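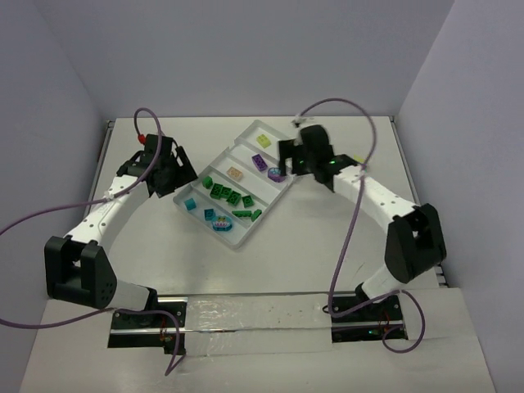 Two-arm sorting bench with a compartmented tray of coloured building bricks. Fahy Centre for Practical Automation.

Household and Shop-Floor Chores: Frequently Asked Questions

We use cookies to measure visits to this site. By continuing to browse you accept our cookie notice. Accept | Manage settings

This page answers the questions most often put to the Centre by members of the public, care providers and small manufacturers. It is reviewed each June. Questions about a specific purchase should be sent to the advice desk.

Can a robot do my housework yet?

In general, no. Single-purpose machines for vacuuming and mowing are well established and may be bought with reasonable confidence. A machine that can move from one chore to another in an ordinary home, without a person standing by, is not something the Centre is able to recommend at present.

Why does the Centre work with toy bricks?

Sorting small parts is a fair stand-in for a good deal of real work, including putting away cutlery, filling a pill organiser and making up kits of fasteners. Bricks are cheap, hard-wearing and easy to replace. They also differ in size and shape within one colour, so the arm must take hold of a narrow piece and a square one in different ways although both belong in the same compartment. Pieces with rounded sides or decorated faces are kept in the mix for the same purpose.

Is sorting by colour difficult for a machine?

Telling yellow from purple is not difficult. Neighbouring shades cause more trouble, and a blue piece may be read as teal when the lighting changes. Picking up is harder again. A piece resting against a rim or close beside another leaves little room for the jaws, and a gripper will often push a piece before it holds it.

Why are two arms used?

Many chores need one hand to steady and another to move. Opening a bag, folding a towel and wiping out a container are all of this kind. Two arms can also reach a tray from either side, which shortens each movement. The drawback is that the arms must be kept from striking one another, and this slows the work.

How well do the machines perform?

In the most recent series of trials on the sorting bench, 510 single pick-and-place attempts were made and 459 ended with the piece in the correct compartment. Most of the remainder were dropped pieces. These figures apply to one bench under steady lighting and should not be read as a forecast for a kitchen or a stockroom.

The towel-folding trials, led by Huệ Bạch, are at an earlier stage. Of 77 attempts, seven met the standard we would expect of a person.

Which shop-floor jobs are suitable now?

Work that repeats, takes place at a fixed height and uses parts of known size is the best candidate. Loading trays, moving boxes from a conveyor and simple checking by camera all fall within this group. Jobs that involve loose cable, cloth, film packaging or mixed scrap remain better suited to people.

Will a machine replace my staff?

The Centre does not advise on staffing levels. Firms that have taken part in our workplace scheme, among them Tillidex, have generally moved staff to other duties on the same shift – most often inspection and packing.

Is it safe to stand near a working arm?

Visitors must remain behind the marked line while any arm is powered. Members of staff may enter the working area only after the arm has been stopped and the stop confirmed by a second person. Employers should carry out their own risk assessment before installing any equipment.

Can I see the benches at work?

Group visits take place on Thursday afternoons and must be booked in advance with Orathai Somboon. Children under 12 must be accompanied by an adult. Photography is allowed in the public gallery.

Can the Centre test our product or process?

Yes, subject to capacity. Please send a short description of the task, the size and weight of the items handled, and the present time taken by hand. Requests are considered by Kai Rathjen, Head of Trials, and a reply is normally sent within three weeks. Samples are returned only where return postage has been paid.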